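Search reviews, guides, brands

Nunon Breakfast Set + Stirnance hand controllers: quick review after a month of teleop 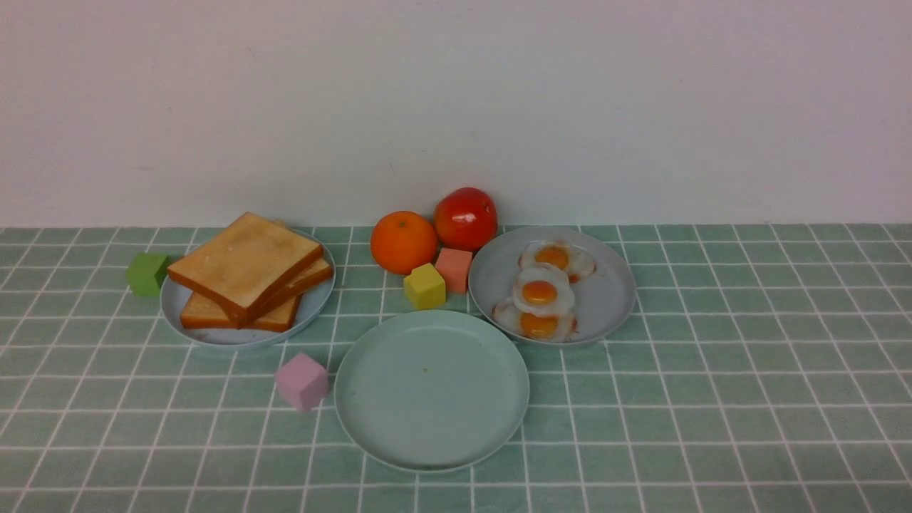 Start layout for "serve one toast, one egg." Mint plate is the target.

By Juniper Blackwood

134 shares | 15 comments

Short version: buy the food, think twice about the controllers. Long version below, typed between sessions so forgive the mess.

I record demos for a small arm at home. Remote control mostly, a bit of hand guiding when I get fed up. Was using wooden blocks until March and the policy got very good at wooden blocks and nothing else. Wanted food. Nunon does a breakfast set, Stirnance does the handheld controllers everybody on the Semham forum keeps pushing. Got both.

THE FOOD

Good. Really good for this. Toast slices are thick and square, golden face, darker crust, so the camera always has an edge to find. Stack them crooked, like in the photo. Squared up neatly they are a pain, the fingers want to take two at once and then you've got a demo of a robot stealing breakfast. Offset stack, come in on the corner that sticks out, lift, pause, move. My keep rate went way up once I started doing that.

Eggs are harder. Ruffly whites, browned bits at the edge, round yolk. Don't grab the yolk. I know it looks like a handle. It twists on the way up and lands wrong on the plate about half the time for me. Pinch the white instead, from the side. Overlapping eggs are a proper test because you have to take the top one first and the controllers make that fussy (see below). If you're new, spread the eggs out for your first batch and overlap them later.

Orange and tomato are in the back as distractors in this task. Tomato is shiny, throws a highlight, and my depth camera hates it. Orange is fine. Both roll if you nudge them, so stay clear on the return path or you're resetting the whole table.

Cubes are not Nunon, they're from a Maldonado bag of odds and ends. Foamy feel, bright colors, cheap. I scatter four and move them every episode so the thing doesn't learn "the toast is next to the green one." Which it did. For a whole evening.

Plates: like the low rims. Mint one on a green cloth was my idea and I'd pick a stronger color next time. Shows up fine to me, a bit weak on the wrist cam. The grid on the tablecloth is great though, I reset by counting squares and don't need tape marks anymore.

THE CONTROLLERS

Hmm.

Setup took 15 minutes, no complaints. Tracking is smooth when you move slow. Trigger maps to gripper opening and it's proportional, so you can close down gently on a soft slice. That part I love, my old button thing was open or shut, no inbetween.

But. Lag on fast wrist turns. Small, you get used to it, then you watch the replay and every demo has a little wobble right before the grasp. The policy copies the wobble. Mine now shivers over the eggs like it's cold.

Also the clutch button is where your thumb wants to rest. I hit it by accident constantly. Arm stops following, I keep moving, let go, and my hand is a foot from where I thought it was. Threw out a lot of episodes that way. A blob of putty next to the button helped some.

Battery is ok. My shoulder gives up first.

HAND GUIDING INSTEAD?

For the toast, yes, I'd do it again. Grab the arm, walk it through, five demos and you have something half decent. Feels more natural on the lift. Trouble is your own hand is in the shot, so I replay the motion afterwards with nobody near the table and record the camera then. Doubles the time. For eggs I went back to the controllers, couldn't get the pinch angle right while also shoving the elbow around.

NUMBERS IF YOU WANT THEM

134 episodes recorded for this task with the controllers. Trained on the ones I kept. Toast is solid, egg is so-so, toast and then egg in one go works if the eggs aren't stacked. I'd want a lot more overlap demos before I trusted it.

GRIPES, QUICK

- No spare eggs sold seperately. I want more eggs.
- Controller cable is short for charging while you work
- Stirnance app logs you out between sessions, why
- Nunon box lid tore right away

VERDICT

Nunon breakfast set: 5 out of 5. Would buy a second one.
Stirnance controllers: three out of 5. The trigger is lovely, move that clutch button and I'd go higher. If you already own a decent leader arm, stick with it and spend teh money on food.

Doing the lunch set next if it ever comes back in stock.

15 comments | Share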